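Workshop notebook, Prurnau – 13/04/2022
Lime putty and brick dust, batch two
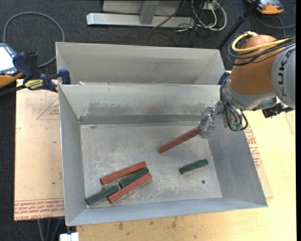

Materials

Putty from the Wysocka tub, slaked last June and kept under water since. It had stiffened a fair bit at the bottom, so I turned it over twice with the spade before taking any out. Brick dust is the fine grade, sieved again here. Sand is the washed sharp sand from Zata, still damp in the bag.

Weighed out 2,081 g putty, 400 g brick dust. Sand by volume as before, three to one against the putty. No water added.

Mixing

Beat it by hand for the first part, then the small mixer on slow. It looks too dry for a long time and then comes together quite suddenly. Batch one was spoiled at this stage by me adding a splash of water, so I left it alone. Colour is a dull pink, paler than the Dritormont sample.

Cubes

Filled six moulds in two layers, tamped each layer. Number four has a void in one corner and shouldn't be used for strength. Cube one weighed 111 g less than cube three, which can't be right for the same mix and the same mould. Checked the scale with the brass weight and it read true. Cube one had been left short at the top – refilled and struck off again, and now they agree.

Covered with wet hessian and plastic. Aleksandra Wilczyńska will damp the hessian each morning while I am away. Please don't move them to the shelf over the heater.

Old results

Found the sheet for the plain putty cubes from last year. The two that cracked were both from the end of the tub, where there was skin in the putty. I had put it down to drying. Need to push the rest of this tub through the coarse sieve before batch three.

To do

– ask Roman Wasilewska if he still has the 1,943 g offcut of the old floor mortar, and whether we can crush a piece
– new lid for the putty tub
– label the moulds with something that doesn't wash off

Comments (3)

Roman Wasilewska: Still got it, under the bench by the sink. Take half and leave me the side with the tile mark.

Aleksandra: Hessian done. Cube four is lifting a little at the bad corner, the others look fine.

Roman Wasilewska: Paint pen for the moulds, second drawer. Let it dry overnight before oiling.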